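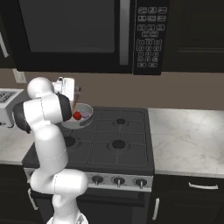
Arm over the back left burner in the sim, bowl on the grate

Wrist stops short of bowl in sim, how do I place the base?

I'm putting together a kitchen sim at home before I bolt a real arm to a bench. The task is picking the red fruit off the rim of the bowl. The planner finds a path in 283 of my runs and gives up with a joint limit error in the rest. The base is in front of the stove, left of center. Do I move the base or change the grasp? Total runs so far: 2368.

Asked by lultine, February

3 answers

Jaruwan Kongkaew
Move the base first. With the elbow down near the stove front you are asking the wrist to do all the work under that microwave. Shift the base a few inches at a time, rerun the same 7 start poses each time, and keep the spot where the most of them solve. Then look at the grasp. Also check the collision shape on the bowl. If it is a convex hull, the planner treats the inside as solid and anything sticking up out of the bowl makes it worse.

mensah778
had the same error, mine was the joint limits typed in degrees when the file wanted radians. check that

Nulluvon
Just take the microwave out of the sim.

Comment from lultine: It was the hull on the bowl, mostly. I can't remove the microwave, the real kitchen has one. Still testing base positions.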